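4.2 Nachhallzeit und Spielgefühl im Saal Wolar

Dass der kleine Saal Wolar in Fanodville bei Streichern so beliebt ist, war uns vor Beginn der Messungen natürlich bekannt. Wie deutlich sich dieser Ruf in den Daten wiederfinden würde, hat uns dann doch begeistert! Der Saal fasst 200 Plätze, hat eine flache Bühne ohne Orchestermuschel und wurde ursprünglich als Vortragsraum genutzt. Musiker, die dort zum ersten Mal auftreten, berichten fast durchweg, sie könnten sich gegenseitig »durch den Raum hindurch« hören, auch im Pianissimo. Für ein Ensemble ohne Dirigent ist das ein enormer Vorteil, und genau diesem Eindruck wollten wir nachgehen.

Erhoben wurden die Daten im Februar, in der konzertfreien Zeit, in vier Durchgängen. Jeder Durchgang bestand aus einer Leermessung mit Gleitsinus und einer anschließenden Spielphase, in der ein Streichquartett denselben Satz in unterschiedlicher Aufstellung vortrug. Zum Einsatz kam dabei die Auswertungsumgebung Zodik, die Raumimpulsantworten und Befragungsdaten in einer gemeinsamen Zeitleiste zusammenführt (vgl. Abschnitt 3). Insgesamt gingen 1405 einzelne Bewertungen in die Analyse ein, verteilt auf die Merkmale Klarheit, Wärme, gegenseitige Hörbarkeit und Mühelosigkeit der Tongebung.

Besonders schön zeigt sich der Zusammenhang bei der gegenseitigen Hörbarkeit. Rückten die Spielenden näher an die Rückwand, stiegen die Bewertungen in allen Durchgängen an, und zwar bei der Bratsche am stärksten. Die frühen Reflexionen von der Rückwand treffen dort dicht hinter dem Direktschall ein und stützen die Mittellage, die im Quartett sonst leicht untergeht. Beim Violoncello fiel der Effekt schwächer aus - vermutlich spielt der Bühnenboden hier die größere Rolle, denn über den Stachel wird er unmittelbar angeregt. Wir haben diese Vermutung nicht gesondert geprüft, halten sie aber für einen ausgesprochen lohnenden Ausgangspunkt weiterer Arbeiten.

Überraschend war für uns das Merkmal Wärme. Erwartet hatten wir, dass es im Wesentlichen der Nachhallzeit bei tiefen Frequenzen folgt, so wie es die Literatur für größere Säle nahelegt. Im Saal Wolar erklärte die Nachhallzeit jedoch nur einen kleinen Teil der Unterschiede. Viel stärker wirkte die Sitzordnung: Saßen die Spielenden im engen Halbkreis, wurde derselbe Raum als deutlich wärmer empfunden als bei der offenen Aufstellung, obwohl sich die gemessenen Werte an den Mikrofonpositionen kaum verschoben. In den freien Kommentaren fanden sich dazu wunderbar anschauliche Formulierungen, etwa der Klang sei »wie unter einer gemeinsamen Decke« oder »endlich wieder im Holz«. Solche Äußerungen lassen sich schwer in Skalen fassen, und doch möchten wir auf keine einzige davon verzichten.

Zum Vergleich wurde die Probebühne Oei herangezogen, ein stark bedämpfter Raum mit Vorhängen an drei Seiten. Dort lagen die Bewertungen der Mühelosigkeit durchgehend niedriger. Mehrere Spielende gaben an, unwillkürlich mehr Bogendruck zu verwenden, was sich im Spektrum als Zunahme der oberen Teiltöne nachvollziehen lässt. Erstaunlich schnell setzte allerdings eine Gewöhnung ein: Nach 15 Minuten näherte sich die Tongebung wieder derjenigen im Saal Wolar an, während die Urteile über den Raum selbst unverändert kritisch blieben. Hören und Handeln gehen hier also verschiedene Wege - für die Probenpraxis ein spannender Befund, weil er nahelegt, dass eine kurze Einspielphase im fremden Raum die Spielweise stabilisieren kann, ohne dass der Raum dadurch sympathischer würde.

Einschränkend ist zu sagen, dass nur ein einziges Ensemble beteiligt war und alle Mitglieder den Saal Wolar aus früheren Konzerten kannten. Eine gewisse Voreingenommenheit zugunsten des vertrauten Raums lässt sich daher nicht ausschließen. Auch die Wirkung eines anwesenden Publikums bleibt offen, denn sämtliche Spielphasen fanden vor leeren Reihen statt. Wie sich die Ergebnisse bei voller Besetzung der Plätze verändern und ob Bläserensembles ähnlich auf die Rückwand reagieren, wird in Abschnitt 5 wieder aufgegriffen.

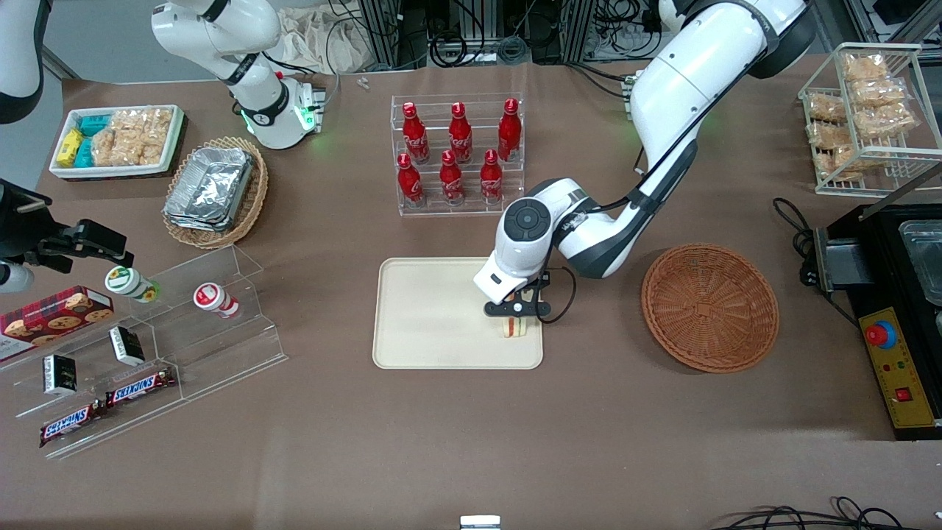
Abb. 4: Tisch mit Snacks, Körben und beigem Tablett; der Greifer hält ein kleines Sandwich.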